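Helju Paju
Tuesday, April 19, 2022

1/ Thread on the Jamdale restitution figures, now that the magistrates' enforcement note is public. Mostly on how "collected" is being counted, because the headline number is being quoted without its definition.

2/ Background. When a court orders an offender to pay compensation, the order is entered as a debt owed through the court, with the victim as payee. The court collects, then pays out. Two separate ledgers, two separate dates.

3/ The Jamdale note reports the first ledger only. Money is logged as collected on the day it reaches the court account. It can sit there while the payee's details are checked. A case can therefore show as settled while the victim has received nothing.

4/ The note does say this, in the footnote under table 2. It doesn't appear in the summary, and the summary is what has been circulated.

5/ Second point: order of priority. Where an offender owes compensation, a fine and costs, compensation is meant to be paid off first. In Jamdale the older case system splits part payments evenly unless a clerk overrides it. The override is a manual field on the payment screen.

6/ I asked how often the override is used. The answer was that it is not recorded. The payment history shows the resulting split but gives no reason for it, so an override and a correction look the same afterwards.

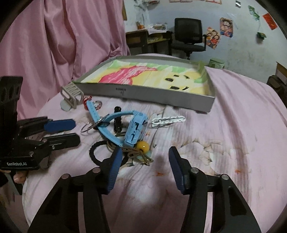
Pink cloth, two black grippers, blue pads

7/ Third point: written-off orders. An order can be closed as unenforceable after six missed instalments. Closed orders leave the denominator. So the collection rate goes up when the worst debts are dropped, with no change in what anyone has been paid.

8/ You can rebuild the rate with closed orders put back, using the annex. I did this for the compensation rows only. The result is lower in every quarter listed. I would not quote a single figure from it, as the annex rounds each row separately and small courts are merged.

9/ Compare Kurnero, same legislation, different practice. Kurnero reports the payout date beside the collection date, and keeps closed orders in a separate column so the reader can include them or leave them out. Its headline rate looks worse than Jamdale's. The two are not measuring the same thing.

10/ Several people have asked about the advance scheme. Under the Yule pilot the court pays the victim up front and recovers the sum from the offender later. The victim gets one payment instead of a long run of small ones, and does not have to follow the offender's instalments through the post.

11/ The pilot is limited to orders made against adults, after conviction for an offence against the person. Theft and damage are outside it. Most compensation orders in the Jamdale tables are for theft or damage, so extending the pilot unchanged would leave most of those victims where they are.

12/ On cost: the pilot's risk is whatever is advanced and never recovered. The interim report gives this for closed cases only, and about four in ten cases were still open at the cut-off. Treat any claim that the scheme "pays for itself" or "loses money" as premature.

13/ On Trevodis: this is the replacement case system, due to go live in Jamdale in June. The published specification includes a fixed priority rule, compensation first, with a reason code for any departure from it. That would deal with posts 5 and 6.

14/ The specification does not include a payout date in the standard export. The field exists in the database, so adding it is a reporting change. I have put this in my consultation response.

15/ Correction to 7: the threshold is six missed instalments in total, they need not be consecutive. Thanks to the two clerks who wrote in.

16/ If you are owed money under an order and want to know where it is, ask the court's enforcement office for the account statement by order number. Ask for both receipts and payments out. The standard letter only shows receipts.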